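Weldale reading room gets its old furniture back, one piece at a time

The upstairs reading room at the Weldale library has been looking a little bare since February, and if you've been wondering where all the furniture went, the answer is down two flights of stairs and through the double doors into the old workroom, where Brendan Foley and a handful of helpers have been giving it the kind of attention it hasn't had in a very long while.

It started with a wobbly chair, as these things often do. Foley, who spent most of his working life repairing furniture at a shop over in Cronin, offered to take it home and glue it one weekend. He brought it back so much improved that the library asked if he might look at one more, and then at a side table, and before anybody had quite thought it through he had a list of eight pieces and a key to the workroom.

The work is slow and mostly quiet. Joints are checked first, and old glue is scraped out where it has given up. The finish is left alone wherever it can be, and Foley is firm on that point. He likes a honey-colored wood to keep its color and he doesn't mind a scuff or two. "People have leaned on these things and set their coffee on them and bumped them with their shoes," he said on Wednesday, wiping his hands on a rag that had seen better days itself. "I'm not going to sand all that off just so it looks like it came out of a box."

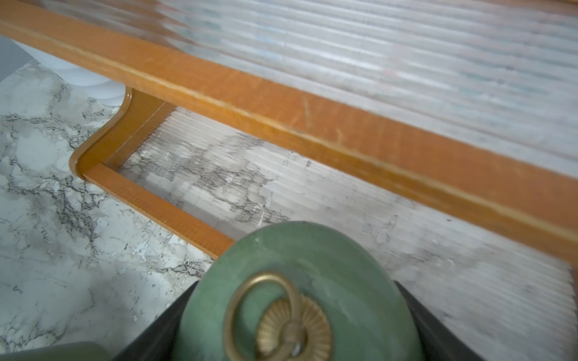
Reeded glass is another matter, and he'll happily talk about it for as long as you care to stand there. The ridges are lovely for breaking up whatever lies behind them, he says, but dust settles down into every one of the grooves, and a quick pass with a paper towel only pushes it along to the end. He uses a soft brush first, then a barely damp cloth, always following the lines and never going across them. Small scratches he leaves be. Corners where the glass meets a curved piece of wood get a cotton swab and a good deal of patience.

Supplies so far have come to $374, most of it for glue, clamps, wax and felt pads, and the Friends of the Library have covered the bill out of the spring book sale, which brought in $2,070 this year (their best yet, and a big thank-you to everyone who carried boxes). Nesitz Hardware on the corner has been kind enough to lend a second set of long clamps for as long as they're needed.

Finished pieces will go back upstairs as they're ready, so the room may look a bit mismatched for a while, and visitors are asked to bear with it. Anyone who'd like to learn a little about looking after old wood and glass is welcome to stop by the workroom on Wednesday evenings at seven. No experience is needed, but do wear something you don't mind getting wax on, and please use the side entrance, as the front doors are locked at six.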